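2022-10-10

Up early. The heating came on before I did, for once. Coffee, toast, then the post, which was a bill from Midel for 52 dollars and a card from the dentist. I paid the bill at the counter so it would not join the pile.

The pile was the job for the day. Since May everything that comes through the front door has ended up on the table, and we have been eating on the couch. Orla is coming for supper on her way up from Trurkcombe and I did not want her eating off her knees.

Clearing the table

I started at the window end with the papers. Most of it was for recycling. There was the manual for the old Solow heater, which went to the dump last winter, so the manual can follow it. There was also the warranty card for the vacuum, filled in and never mailed. I found the library book, a good deal overdue, and put it in my coat pocket – if it goes on the hall shelf it will be another month.

Under the newspapers was the envelope with the spare key and the alarm code for Sinéad's place. I had told her I gave it back. I called her and owned up. She said she had changed the code anyway and I could drop the key off whenever. We talked for a while about her knee, which is better on stairs and worse on hills.

After that the small stuff. Batteries, a roll of tape, two phone chargers that fit nothing we own, buttons in a jar lid. The buttons went to the sewing box. The chargers I put back in the drawer, and I know that was weak of me.

I wiped the wood down with a damp cloth and then went over it with the polish from Duggan's. There is a ring near the far corner that will not come out. The rest of it came up well enough. I had forgotten how much the grain shows when the light is on it.

Snacks

Groceries next. The total was 30 and change. I got potatoes, leeks, a chicken, cream, and cookies because Orla will ask for something sweet at nine o'clock and then say she only wants one. The plan is that snacks go in the dark gray basket with the slots in the sides, and the basket lives on the shelf by the fridge where everyone can see what we have. Until now it has held nothing but clothespins. I rinsed it and brought it to the table to fill. The Oreos got as far as the tabletop and then the phone rang again, so they stayed there a while. 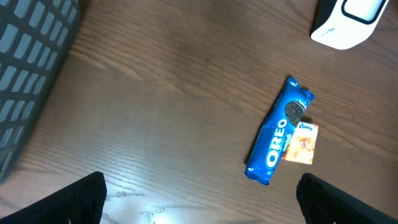
Supper

Chicken in at five, leeks and potatoes on the lower shelf. I set two places and it felt odd to have so much room for plates.

Orla was late, with roadwork all the way from the bridge. Her car has just gone in for new brakes and the garage wanted 965 for it. She is thinking of selling. I told her to get a second price from the place behind the station before she decides anything. She noticed the table and ran her hand over it, then asked where everything had gone. I said the drawer, mostly.

She had three cookies. In bed by eleven. Tomorrow the library, then Sinéad's key.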